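설비를 들이는 날보다 그다음 달이 중요하다

협동로봇 셀을 새로 들이는 날은 어느 회사나 잔칫날 비슷합니다. 떡도 돌리고, 사장님도 내려오시고, 팔이 처음 움직이면 다들 휴대전화를 꺼내 들지요. 저도 그런 날을 참 좋아합니다. 그런데 이 일을 오래 하다 보니 제가 정말 궁금한 건 그다음 달, 그러니까 구경꾼이 다 빠지고 난 뒤에 누가 그 기계 앞에 앉아 있느냐 하는 쪽으로 옮겨 갔습니다.

제가 드나드는 반달레의 시험실에는 양팔 셀이 하나 있습니다. 설거지와 정리 같은 집안일 동작을 익히게 하는 셀인데, 4월에 들어와서 여름이 다 가도록 제 손을 참 많이 탔습니다. 처음 견적서에는 설치 3일이라고 적혀 있었습니다. 팔을 고정하고 전원을 넣고 통신을 확인하는 데까지라면 틀린 말이 아니에요. 하지만 그릇 하나를 제대로 잡게 만드는 일은 그때부터 시작이었고, 손가락 사이의 힘을 맞추느라 시험 동작을 200번 넘게 돌렸습니다. 접시는 세게 잡으면 미끄러지며 튀고, 약하게 잡으면 문지르는 힘에 돌아가 버립니다. 스펀지는 또 스펀지대로 눌리는 만큼 두께가 달라지니, 두 팔을 따로 맞춰 놓고 안심했다가는 함께 움직이는 순간 처음부터 다시 해야 하지요.

그래서 저는 셀을 맡은 분들께 늘 같은 부탁을 드립니다. 조정값만 적지 마시고, 그 값을 바꾼 까닭도 한 줄 남겨 주십사 하고요. 숫자만 남은 기록은 석 달만 지나도 쓴 사람조차 못 읽습니다. "왼쪽 힘 조금 낮춤, 스펀지 새것으로 바꿈" 정도면 충분합니다. 이 한 줄이 있으면 다음 사람이 일요일 저녁에 불려 나와도 한 시간이면 집에 갑니다. 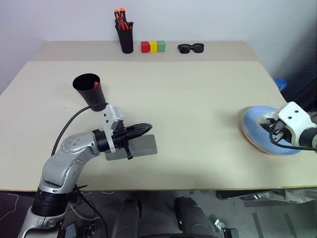

Yi-chun Chang 님은 제 지난 글을 읽고, 기록을 남기자는 말에는 찬성하지만 현장에서는 그 한 줄을 쓸 시간부터 근무표에 넣어 주어야 한다고 적어 보내셨습니다. 교대 직전에 셀이 멈추면 일단 돌려 놓고 퇴근하는 것이 사람 마음이고, 그걸 성실함의 문제로 몰면 기록은 오히려 더 부실해진다는 말씀이었어요.

읽고 한참 고개를 끄덕였습니다. 제가 그 대목을 너무 쉽게 썼더군요. 관리 시간을 생산 시간에서 훔쳐 온 것처럼 여기는 분위기에서는 아무리 좋은 양식을 만들어 드려도 빈칸만 늘어납니다. 지니어의 공장에서는 교대마다 22분을 아예 점검과 기록 몫으로 떼어 놓았는데, 처음엔 관리자들이 꽤 아까워했습니다. 저는 그 시간이 전혀 아깝지 않다고 생각합니다. 손가락 패드가 닳은 걸 그때 발견하면 나사 몇 개 풀어 갈면 되지만, 그릇을 떨어뜨리고 나서 발견하면 바닥 청소에 원인 조사에 반나절이 훌쩍 가거든요.

케이블 이야기도 꼭 하고 싶습니다. 팔을 따라가는 케이블은 참 서러운 부품이라, 잘 있을 때는 눈길도 못 받다가 끊어지면 온갖 원망을 다 듣습니다. 손목이 끝까지 돌아갔을 때 얼마나 당겨지는지, 어깨 쪽 여유분이 어디에 쓸리는지, 이런 건 도면보다 천천히 한 번 움직여 보는 편이 빠릅니다. 저는 셀을 점검하러 가면 가장 느린 속도로 한 바퀴를 돌려 놓고 멀찍이 서서 그것부터 봅니다. 성격 급한 분들은 옆에서 발을 구르시지만요.

로봇이 사람 일을 덜어 준다는 말을 저는 믿는 편입니다. 다만 덜어 낸 일의 일부는 기계를 돌보는 일로 모양을 바꾸어 돌아오고, 그 일에도 이름과 시간과 품삯이 붙어야 한다고 생각합니다. 새 셀의 예산을 짜고 계신 분이 계시다면, 팔과 그리퍼 값 아래에 담당자 교육과 점검 시간을 한 줄 더 넣어 주세요. 첫해에는 넉넉히 잡으시고, 줄이는 건 기록이 쌓인 다음에 담당자와 마주 앉아 의논하셔도 늦지 않습니다.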